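Fliron Reports Cable Fault on Sudeo Picking Cell and Stops Deliveries for Inspection

NKOSI, February. Fliron, a maker of small robot cells for sorting and picking, informs its customers about a fault found in the Sudeo cell during an endurance test at the company's test room. No person was hurt. The company has stopped new deliveries and asks all owners of a Sudeo cell to read this notice until the end.

The fault concerns the cable bundle that runs along the outside of the robot arm to the gripper. In the test, the arm picks long blocks from one compartment of a gray bin, lifts them, and puts them back in a different place. The work is simple, but it makes the wrist of the arm turn many times in both directions, and the arm must reach low, close to the walls of the bin.

After 17 hours of this work, the gripper opened without a command and dropped a block from a height of 40 centimeters. The control software did not report an error. The arm continued with the next movement with nothing in the gripper, and it did so 42 times before the test engineer pressed the stop button.

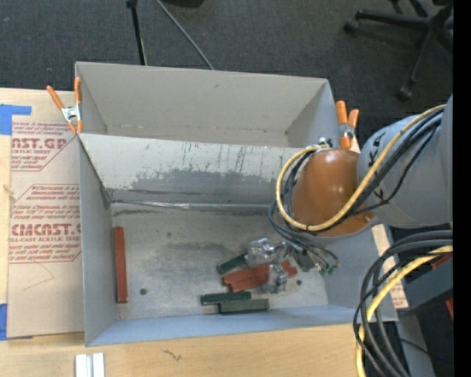

The engineers of Fliron first believed that the gripper itself was defective. They changed it for a new one and the same thing happened again the next night. Only then they examined the cables one by one. Inside one black cable, at the place where the bundle bends beside the wrist joint, two wires were broken. The cover of the cable was still good, and for this reason the damage was not noticed in the daily check.

"We looked in the wrong place first, and we lost one day with it," said Gert Steyn, head of product safety at Fliron. "The broken wire is one problem. For me the second problem is more serious. The cell lost the signal from the gripper and it continued to work. A machine that does not know if it holds something must stop, and ours did not stop. This we must correct before we sell another one."

The company will make two changes. The first is a new cable guide, which gives the bundle a wider bend at the wrist and keeps it away from the bin when the arm is in its low position. The second is a software update. With the update, the cell stops when the gripper signal is missing for more than 60 milliseconds, and an operator must confirm before it can start again.

The cable guide will be produced by Fokham, the company that already supplies the cable holders for the Sudeo cell. Both changes are free of charge for all customers, also for those whose warranty is finished.

Until the changes are installed, Fliron asks its customers to do the following:

Do not let the cell run without a person in the room.

Do not use the cell for glass, for sharp parts, or for any load that can hurt a person if it falls.

Switch off the power before you touch the cables. Bend the bundle gently by hand at the wrist joint. If one place feels softer than the rest, do not use the cell again and contact the service department.

Customers who have seen the gripper open without a command are asked to report it, even if it happened only one time, and to keep the log file of that day. Deliveries of the Sudeo cell will start again when the endurance test is repeated with the new parts and completed without a fault. Fliron does not give a date for this at the moment.

Contact for customers and press: Gert Steyn, Product Safety, Fliron, Nkosi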